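Reviews > Home & Storage > Waste Bins > Lutstead Mini Swing-Lid

Lutstead Mini Swing-Lid Trash Can, Off-White

Wednesday, December 4, 2019

I bought this in February for the craft table and have used it most days. It replaced a Trisum pedal can that took up floor space and never got used, because it was easier to leave thread ends on the table and sweep them up later. I wanted something I could keep within reach while working.

The Lutstead is plastic with a slightly oval body and rounded sides. It comes in one piece plus the lid, and there is nothing to assemble apart from pressing the lid into place. Mine took 3 tries to seat properly. There are no instructions in the box.

The lid

You push one side and it tips. For paper scraps, pencil shavings and short ends of yarn this works fine. Larger items need a firmer push, and if you drop something in at an angle it can catch on the lid and hold it open. A crumpled sheet of printer paper goes in with a little help. Anything bigger, forget it.

It lifts off for emptying. I do that twice a week. The lid goes back on more easily now than it did when new.

Stability

Empty, it is light and will slide on a bare tabletop if you bump it with an elbow. I keep a smooth brown mat on the table and it moves less there. With a bit of trash in the bottom it stays put. It has gone over twice, both times while I was pulling fabric across the table.

Cleaning

Warm water and dish soap. Marker comes off if you get to it the same day. Glue does not come off the lid edge, so I stopped trying.

Size

Small. It is meant for a table or a bathroom counter, and it would be too small as the only can in a room. It shares the middle of my table with whatever is being worked on or mended, lately a light blue teddy bear with a pink bow.

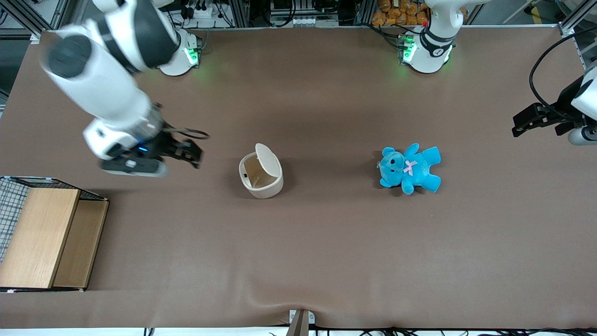
Compared with the Koutsoukos

I also tried the Koutsoukos countertop can, which has a lift-off lid and no swing. It holds more but you need a free hand to open it. For table work I prefer the swing lid.

Rating: 3 out of 5. I would buy it again at the same price.

Contact Brarnthorpe Reviews | Copyright 2019 Brarnthorpe | Back to top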